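Kuipers Small Block Set: Review After Six Months

By Letay Worku
2024-06-16
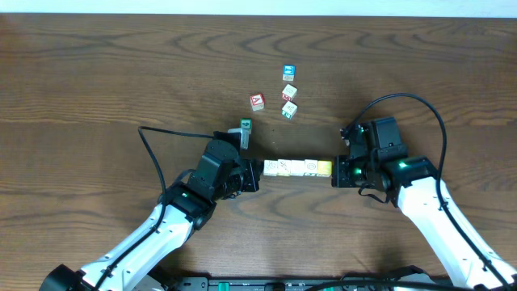
Small wooden blocks on the test table, with a short row started in front of the loose ones.

The Kuipers small block set is a plain wooden set for ages three and up. It has no magnets, no pegs and no printed instructions beyond a folded sheet about finish and care. I bought it in December and have used it since then as the reference set for comparing other small blocks, so it has had more handling than a set would get in most homes.

My interest is mainly in dimensional consistency. Small blocks are harder to make well than large ones. An error of half a millimeter on a large unit block is of no consequence. The same error on a small block is visible in a row of five and will lean a stack of ten.

What is supplied

The set comes in a cardboard box with a lift-off lid. There is no inner tray. The blocks are packed tightly enough that they do not rattle when the box is new, but getting them back in the same way takes patience, and after the first week I moved mine to a cotton bag. The bag is not supplied. A set at this price should include one, or a box with a sliding lid.

The care sheet says to wipe with a damp cloth, dry at once, and keep away from radiators. It says nothing about re-oiling. I wrote to the maker and received a reply from Lieven Dewulf, who confirmed that a thin coat of food-grade mineral oil once a year is acceptable and that water-based varnish is not.

Row test

The first test is the simplest. Blocks of the same type are laid end to end on a flat surface and pushed together from both ends with light pressure. A straightedge is then set along the front face. Gaps under the straightedge show variation in depth, and gaps between blocks show faces that are out of square.

With the Kuipers set, a short row closes up well. I could not get a 0.2 mm feeler gauge between any two adjacent faces when the blocks were new. In longer rows the error accumulates and there is a slight curve, which can be removed by turning every second block end for end. This suggests a small, consistent angle error from the saw setup, and a consistent error is much easier to live with than a random one.

Repeating the test in June, after the drier part of the year, I found one joint that would accept the gauge. Wood moves, and I do not count this against the set.

A note on the surface. My test table has a strong wavy grain, and it is easy to mistake the figure of the wood for a gap or a shadow at the base of a block. I check every row with the straightedge before writing anything down. If you are doing this at home on a similar table, put a sheet of plain paper under the row. The tabletop should also be checked for flatness first – mine was planed by Jasper Dijkstra two years ago and is still good over the middle section, less so toward the ends.

Stack test

Blocks are stacked one at a time, flat face down, with no correction after release. I do ten runs and record the height at which the stack falls. The result depends on the person as much as the block, so I also had Madhu Sandhu do ten runs without seeing my numbers.

My best run was 127 mm and hers was slightly higher. In both cases the stack failed by leaning progressively, with no sudden slip. The faces have enough friction to hold a small overhang. Sets with a glossy lacquer tend to slide before they lean, and for young children this is the more frustrating way to fail.

Edges and finish

All edges have a small chamfer. It is large enough to prevent splinters and small enough that the blocks still read as square when placed side by side. The chamfer is even along the long edges. On the end-grain edges it varies, and on a few blocks it is barely there. I took those down by hand with 400-grit paper, a job of a few minutes.

The finish is matte. It picks up skin oil and darkens a little at the corners. I have no objection to this, but a buyer who wants the blocks to look new after a year should choose a lacquered set.

I ran a drop test from 30 inches onto a hard floor, 200 drops spread over a sample of blocks. The damage was limited to flattened corners. No block split. One showed a short check in the end grain that I believe was there before the test, and it has not grown.

Compared with the alternatives

The Prallavero miniature set is the obvious competitor. Its blocks are more accurate across a long row and the box is far better. The lacquer is slippery, though, and the set costs more than the difference justifies. Allia sells a cheaper set in a softer wood. It passed the row test when new and failed it after the drop test, with corners crushed badly enough to affect stacking.

Tia Inskip, who reviews larger block systems here, prefers Prallavero for anything that will be used for patterns on a flat surface. For flat work I agree with her. For building upward I would use the Kuipers.

Problems

The packaging, as noted. Also, spare blocks are not sold individually. If you lose one, you buy another set or do without, and a second set may not match. I compared mine with a newer one and found the newer blocks fractionally deeper. Rows of mixed blocks show the step clearly under a fingertip.

Recommendation

A good small block set with honest faces and a practical finish. Buy it for stacking, supply your own bag, and sand the end-grain edges before giving it to a child. If you expect to expand later, buy two sets together and ask for the same batch.

Related reviews
Prallavero Miniature Set, Second Edition
Allia Starter Blocks: Softwood at a Low Price
Flaltside Storage Crate With Sliding Lid
Straightedges for Small Work
Unit Blocks After 2,000 Hours of Classroom Use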